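3.2 Wear and cleaning of grain hoppers

Visits were made in June to 60 farm stores supplied by the Niden mill (Mussa and Okoth did the northern ones, Lightfoot the rest). Each hopper was emptied, brushed out and the leftover grain weighed. 191 g was the middle value. Steel hoppers held less than timber ones, as expected, but age mattered more than we had thought – older floors kept more dust, whatever they were made of. Weevils found in seven stores, all of them with maize kept over from the previous season. No link with roof type.

Owners were also asked how often they brushed out. Answers varied alot and are not used further.

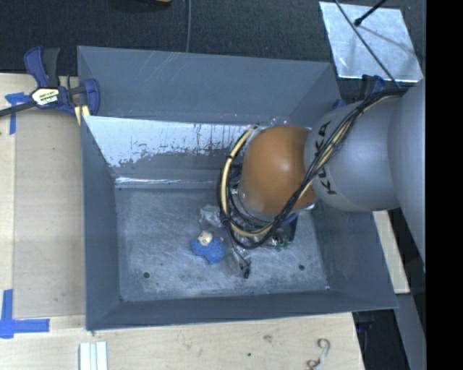 Figure 4. Open-topped metal bin with sloping sides.

Scoring of floors followed Rashidi's sheet, 0 (smooth) to 4 (worn all over). Two people scored each floor seperately, then compared. Scratches and whitish smears like those on the floor in Figure 4, thickest near the centre, would count as a 3. Dents were left out of the score.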